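공유 공작실 과정 강의자료: 손에 쥐는 집게형 그리퍼의 제작과 조정
제4강. 링크 기구와 패드, 그리고 가느다란 물체의 파지 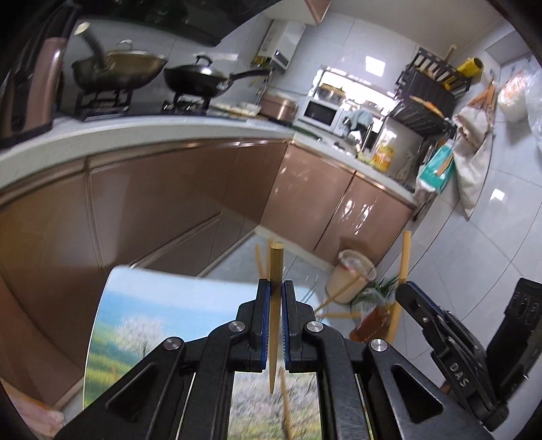
검색어를 입력하십시오 검색 상세검색

1. 본 강의의 범위

제3강에서는 손잡이부의 치수 결정과 부품 출력 방향을 다루었다. 본 강의에서는 좌우 링크의 조립, 집게 안쪽 패드의 부착, 그리고 젓가락을 이용한 파지 점검을 다룬다. 수강자는 각자 제작한 링크 부품 일체와 회전축용 핀, 패드 재료를 지참하여야 한다. 전동 구동부는 제6강에서 취급하므로 이번 실습에서는 모두 손의 힘으로 개폐하는 상태를 기준으로 한다.

본 과정의 실습은 공유 공작실 드렉비(Drekby)의 작업대 또는 수강자의 가정에서 실시할 수 있다. 가정에서 조립하는 경우에도 점검 절차와 기록 양식은 동일하게 적용한다.

2. 평행 링크의 원리

집게의 양쪽 턱은 네 개의 절로 이루어진 링크에 의하여 움직인다. 마주 보는 절의 길이가 서로 같으면 턱은 열리고 닫히는 동안 기울지 않고 평행을 유지한다. 한쪽 절의 축간 거리가 조금이라도 길면 턱의 끝이 먼저 닿거나 뿌리 쪽이 먼저 닿게 되며, 이러한 오차는 굵은 물체를 잡을 때에는 잘 드러나지 않는다. 가느다란 막대를 세워 잡으면 막대가 한쪽으로 눕는 현상으로 곧바로 확인된다.

본 과정의 표준 도면에서 축간 거리는 47 mm이다. 출력물의 구멍은 수축을 고려하여 다소 작게 설계되어 있으므로 출력 후 반드시 리머로 다듬는다. 드릴을 사용하여 한 번에 넓히는 방법은 구멍의 중심이 이동할 우려가 있어 허용하지 않는다.

3. 핀의 조립

가. 링크를 평평한 판 위에 놓고 좌우 대칭을 확인한다.
나. 안쪽 절의 핀을 먼저 끼우고 바깥쪽 절의 핀을 나중에 끼운다.
다. 핀을 고정한 뒤 턱을 손으로 열어 걸림이 없는지 살핀다. 걸림이 있으면 힘을 가하지 말고 핀을 빼내어 구멍을 다시 다듬는다.
라. 축 방향의 유격은 얇은 와셔로 조정한다. 와셔는 핀 하나에 2장을 초과하여 넣지 않는다.

마크심 바쿨렌코(Maksym Vakulenko) 조교가 정리한 지난 학기 실습 기록에 따르면, 재조립이 필요하였던 작품의 상당수가 나항의 순서를 지키지 않은 경우였다.

4. 패드의 선택과 부착

패드는 골이 있는 연질 재료를 권장한다. 골의 방향은 잡으려는 물체의 축과의 관계를 고려하여 정하되, 좌우 패드의 골 방향을 일치시킨다. 접착 전에는 600번 사포로 턱의 안쪽 면을 가볍게 갈고 이물질을 닦아 낸다. 접착제가 굳기 전에 집게를 완전히 닫아 두면 패드가 밀려 어긋나므로, 두 패드 사이에 두꺼운 종이를 끼운 채 굳힌다.

에우로이자 마갈량이스(Heloísa Magalhães) 강사의 부속 자료 「리마노(Limano) 패드 재단 안내」에 재단용 본이 수록되어 있다. 본은 축척을 변경하지 않고 인쇄할 것.

5. 파지 점검: 젓가락 시험

나무젓가락은 굵기가 일정하지 않고 표면이 단단하여 점검용 물체로 적합하다. 시험은 다음의 순서로 한다.

가. 젓가락의 굵은 쪽을 위로 하여 턱 사이에 세워 잡는다.
나. 손목을 천천히 좌우로 기울이며 젓가락이 패드 사이에서 회전하는지 관찰한다.
다. 같은 젓가락을 가는 쪽 가까이에서 다시 잡고 나항을 반복한다.
라. 그리퍼를 두 대 사용하는 수강자는 각각의 그리퍼로 젓가락을 따로 다루어 보고, 양손의 개폐 감각 차이를 기록한다.

젓가락이 회전하는 경우에는 패드의 접촉면이 서로 어긋나 있는지를 먼저 확인한다. 접촉면에 이상이 없으면 제2절로 돌아가 축간 거리를 다시 측정한다. 가정에서 시험할 때에는 화기와 물기를 피하고, 막대가 튀어도 무방하도록 주변을 정리한 후 실시한다.

6. 제출물

점검 기록지 1부와 링크부의 근접 사진을 제출한다. 기록지에는 축간 거리 실측값, 와셔의 수량, 패드 재료, 젓가락 시험의 결과를 기재한다. 과정 전체의 배점 가운데 본 실습까지의 누계는 63점이다. 제출은 1월 중 담당 강사 페트로 홀로프코(Petro Holovko)에게 한다.

다음 강의에서는 손잡이의 당김쇠와 복귀 스프링을 다룬다. 스프링은 공작실에서 일괄 지급한다.

공유 2 댓글 0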